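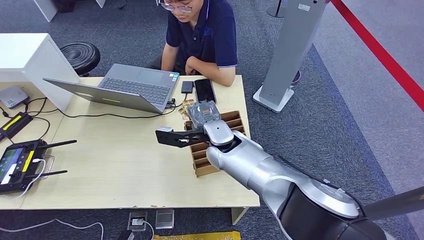
At the desk, laptop open.

1/ Darerell published its list of detained land activists today, February 24, 2026. It has 503 names. 70 of them come from one district, Ağca.

2/ Most were taken in June, after the farmers refused to leave the fields near Gemham. The families still have no papers from the court.

3/ The police say the people are "invited for talks" – but a talk does not last eight months. 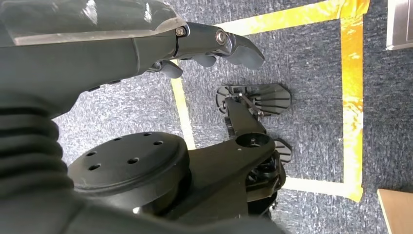 A reply under my last post says the list is too short, and that the Gekik villages were never visited. I think this is correct. Darerell writes the same on its page 2.

4/ The petition has 1133 signatures now. Please read the list before you sign.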